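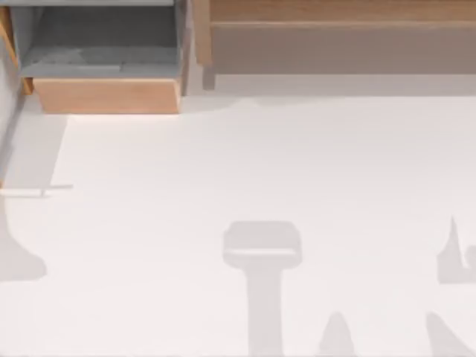 Can we try the Riltstead kit on our own drawer tasks before we pay for the full licence?
The trial covers the complete simulator and 31 ready-made tasks until the end of October, and anything we build in that time stays ours.

Terley Makers and Robotics Group
Minutes of the general meeting, 4 March 2022
Held in the back room at Iddale Hall, 7 pm

Chair: Jennylyn Catacutan
Minutes: Crisanto Estrella
Apologies were received from the two Rivera members, who were stuck behind roadworks and joined by phone for item 3.

1. Previous minutes
Accepted with one correction. The soldering station was repaired, not replaced.

2. Opening question
The question at the top of these minutes came in by email before the meeting and Jennylyn asked that it be recorded with its answer, as four other members had asked much the same thing.

3. Riltstead simulation kit - review
Crisanto has had the trial running on the club desktop for a fortnight and gave a very happy report. Installation took one evening, most of it downloading. The household set is the part he likes best: drawers, cupboards, shelves and benches that can be moved about and resized, with joints that behave sensibly when pushed or pulled. He had a drawer opening task going on the second night and was still at the keyboard well past midnight.

Points raised:

Lighting. Light direction and softness can be changed per run, and shadows follow. Crisanto thinks this will be terrific for the vision people, who have been asking for a way to find out how badly a change of light upsets their models. Rivera (by phone) asked if the changes could be randomised. They can, from a settings file, with no programming.

Camera views. Any number can be added, fixed or mounted on the arm. Two at once ran smoothly on our machine. Four made it crawl. The graphics card is the limit there and nobody blamed the kit.

Drawer friction. The default setting is far too slippery and drawers slide open at a touch. Crisanto raised it to something closer to the sticky ones in the Iddale kitchen and the arm began to struggle in a most convincing way. He will write up his values for the shared folder.

Documentation. Good on the tasks, thin on importing your own furniture. Scale got muddled on his first attempt and he ended up with a cupboard the size of a garage (much laughter). The fix is a single line in the import file, and the support desk answered his email the same day.

Exporting. Recorded runs save with joint positions, camera views and a success flag. Crisanto ran 300 attempts of the drawer task over one weekend with no crashes. The success flag was a bit generous - it passes a drawer that is only half open. The threshold can be edited.

4. Cost
The club licence is $700 a year and covers every member, including use at home. There is also a one-off lab licence at $4,000, which was discussed briefly and set aside as well beyond us. Jennylyn noted we have enough in the equipment fund for one year at the club rate, provided the new bench vice waits until spring.

A member asked whether the free simulators would do the same job. Crisanto said they would do a great deal of it, and he still uses one for wheeled robots, but the furniture and the ready-made tasks would take him months to build himself and he'd much sooner spend the time on the arm. Another member was concerned that we would end up with no hands-on work at meetings. It was agreed that hardware nights stay exactly as they are.

Moved (Estrella), seconded from the floor: that the club continue the trial and decide on the club licence at the October meeting. Carried, two abstaining.

5. Trial tasks for members
Members wanting to have a go should book the desktop on the sheet by the door. Evening slots are two hours. Please save your work under your own name and log out when you finish.

The following were put forward as group tasks:
Opening and closing a drawer from a random starting position
Putting a small item into an open drawer
Repeating the first task with the light moved between runs

The Rivera members have taken the third one. Jennylyn would love to see somebody new to simulation take on the first and offered to sit with them for a session.

6. Other business
The kettle has been descaled. Key for the side gate is back on its hook.
There was a request for a beginners' evening on the kit. Strong interest, date to be set once Crisanto has checked his roster - he will bring his own laptop so two groups can work at once.

Actions
Crisanto: friction values and import notes to the shared folder. Ask Riltstead whether the half-open drawer threshold will change in the next release.
Jennylyn: confirm in writing the trial end date and what happens to saved runs afterwards.
All: put names on the booking sheet.

Meeting closed 8:50 pm.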